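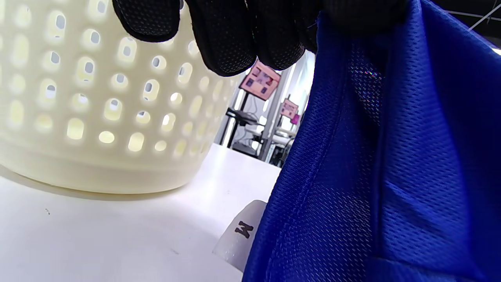 Talk notes, Odidcombe local history evening, May 22, 2023
Twenty minutes plus questions. Danish Mohmand is introducing me. Let him finish, he has a joke.

OPENING
Thank them for coming out. Ask who in the room has ever played for a town team. Wait for hands. Ask who has ever played for a town team that won anything. Wait again, but less.

Tonight: how a place this size ended up with two soccer clubs that refused to speak to each other, and how they merged anyway.

SLIDE 2, THE TWO CLUBS
Darora came first, set up by men from the cannery. Fastus came the following November, set up by men who had been asked to leave Darora. The minutes say "differences over the use of the shed." I have read every page of those minutes and I still couldn't tell you what was in the shed.

Pause here. If someone's grandfather was involved, they will say so now.

SLIDE 3, THE GROUND
One field, two clubs, a slope you could lose a dog on. Each club mowed its own half. Point out the line down the middle on the aerial photo (laser pointer, the button sticks).

The record crowd is given as 3,000. The town had fewer people than that, so either everybody brought a cousin or the man on the gate was paid by the head. The gate receipts show 173 paying. Read both numbers out and move on without comment. It gets a laugh most nights.

SLIDE 4, THE CĂPRARU CUP
Say it slowly: kuh-PRA-roo. Named for the baker who paid for it. Played every year between the same two teams, and usually abandoned. Read the newspaper report out loud, the whole thing, including the bit about the goalpost. Don't do the voice.

The trophy went missing after the fourth final. Darora blamed Fastus. Fastus put out a statement saying they wouldn't have it in the house.

SLIDE 5, THE MERGER
What got them together was a roof. The changing hut blew down and the insurance was in both names. Neither could claim without the other's signature. The meeting lasted past midnight, and 50 people signed the attendance sheet, some of them twice.

Then the name. They tried 11 and voted down all of them. This is why the club is called Odidcombe, after the town, like every other club in the county.

If short on time, skip the letter about the lawnmower. If not short on time, probably skip it anyway.

CLOSING
Ask for photographs, programs, anything in attics. Scans are fine. I will return originals, and I did return the last lot, whatever has been said.

QUESTIONS
Someone will ask about the shed.
Someone will ask about the trophy. I don't have it.
Lights are by the left-hand door. Stack the chairs.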